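Esero Bench Scale and Label Printer
Set-up Guide, Section 4: Connecting, Leveling and First Weighing

Document revision 02/02/2020. Replaces the November issue.

4.1 Before you start

This section covers the Esero bench scale used with the Stusau label printer and the Sutura shipping desk software. Complete Section 3 (unpacking and mounting) first. The steps below assume that the indicator is fixed to its post, that the transport screws have been removed from under the platform, and that the software is installed on the desk computer.

You will need:
The power supply marked 1718
The data cable from the accessory bag
The 2 mm hex key
A check weight of known value
A roll of blank labels

CAUTION: Do not use a power supply from an older Esero scale. The plug fits, but the voltage is different and the load cell board can be damaged.

4.2 Placing the scale

1. Put the scale on a firm, flat surface. Tables that flex when leaned on give unstable readings.
2. Keep the platform clear of walls, shelf edges and hanging cables. Anything that touches the platform changes the weight shown.
3. Keep the scale out of the direct path of fans, heaters and loading doors.
4. Turn the four feet until the bubble is inside the ring on the level.
5. Tighten the lock nut on each foot, then check the bubble again.

Note: If the scale is moved, even along the same table, repeat steps 4 and 5 and then carry out a zero check (4.4). 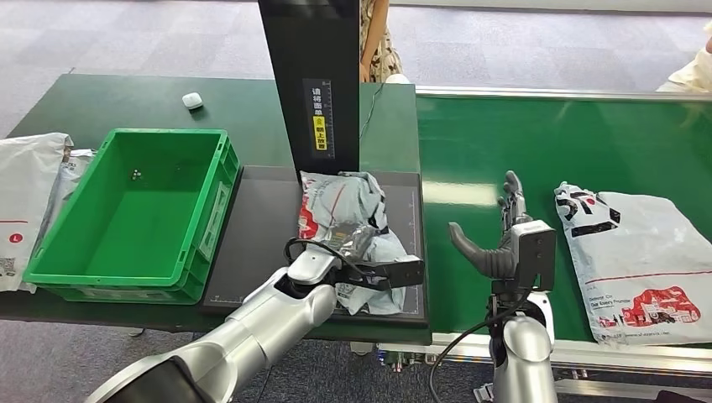

Figure 4-1. Parcel bag on the weighing platform, with ruler markings along the platform edge.

4.3 Connecting the cables

1. Switch off the desk computer and the printer.
2. Plug the data cable into the port marked OUT on the back of the indicator. Turn the collar until it stops.
3. Plug the other end into the computer. Use a port on the computer itself. Hubs may drop the connection when the computer goes to sleep.
4. Route the cable down the post and fasten it with the two clips supplied. Leave enough slack for the indicator to tilt.
5. Connect the printer to the computer.
6. Connect the power supply to the scale, and then to the wall outlet.
7. Switch on the scale, the printer and the computer, in that order.

The indicator runs through its digits and then shows 0.00. If it shows E-2, the platform was loaded at power-up. Clear the platform and switch the scale off and on again.

4.4 Zero check and span check

1. Let the scale warm up for 14 minutes.
2. With the platform empty, press ZERO. The zero lamp comes on.
3. Place the check weight at the center of the platform and wait for the stable lamp.
4. Compare the reading with the value marked on the weight.
5. Move the weight to each corner in turn. All readings must agree within two divisions.

If a corner reading is out of range, check the feet first. Corner adjustment is a service task and is described in the service manual only. Do not open the load cell cover.

4.5 Setting up the software

1. Open Sutura and select Devices, then Scales.
2. Select Add. The scale appears under its serial number.
3. Set the unit to match the unit on the indicator. The software does not convert.
4. Set Capture to On Stable. The Immediate setting is for testing and must not be used for billing.
5. Select Printers, choose the Stusau printer and load the label size that matches the roll.
6. Print a test label. Check that the barcode is not clipped at either end.
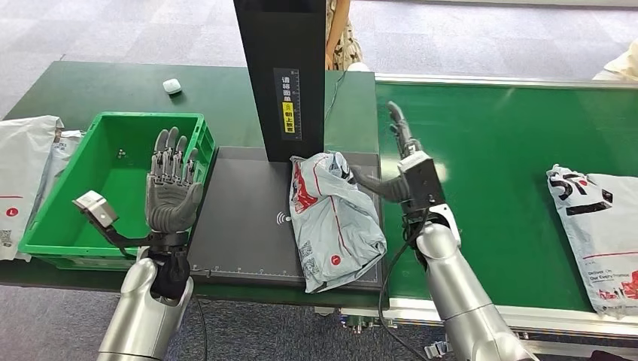 Item profiles tell the software which packaging is in use and how size is to be recorded. The Carton profile asks for length, width and height. The Soft Pack profile asks for weight and one flat length, and should be used for anything without fixed sides, such as the crumpled mailer bag on the dark gray platform in the figure. For reusable totes, create a separate profile and store the empty weight as a preset tare; a plastic crate like the green one in the same figure falls in this group. Preset tares are kept when the scale is switched off.

4.6 Routine care

Wipe the platform with a damp cloth. Do not spray cleaner on the indicator. Repeat the zero check at the start of each shift and the span check once a month, and enter the results in the log sheet at the back of this guide.

For parts, write to the Mahawong service desk, attention Nipon Suwannarat. Corrections to this guide go to Ulla Boström, Technical Documents.

Continue with Section 5, Label Layouts.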